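4.2 Why rooms with north light keep their painters

The Dollow letters are a joy to work with, and they changed our minds about daylight. We had expected the 1486 surviving pages to dwell on warmth and rent. Instead, Jang writes again and again about glazing: how wide the bars are, how high the sill sits, how the light falls in August. Skevura, where 70 of the letters were written, gets the fullest treatment, and Mal-soon Yang's new transcription brings out colour words that earlier readers had passed over. Grey alone has four separate terms!
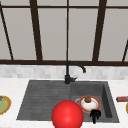
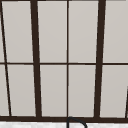
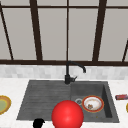 Figure 4. Rendered windows with dark brown bars and pale grey panes.

The most exciting of the four terms is "ernar", borrowed from the village of Ernar and used only for light on overcast mornings. Tudor Cârstea reads it as a painter's joke. We lean towards a trade word, as it also turns up in two glaziers' bills, and we come back to those bills in Section 5.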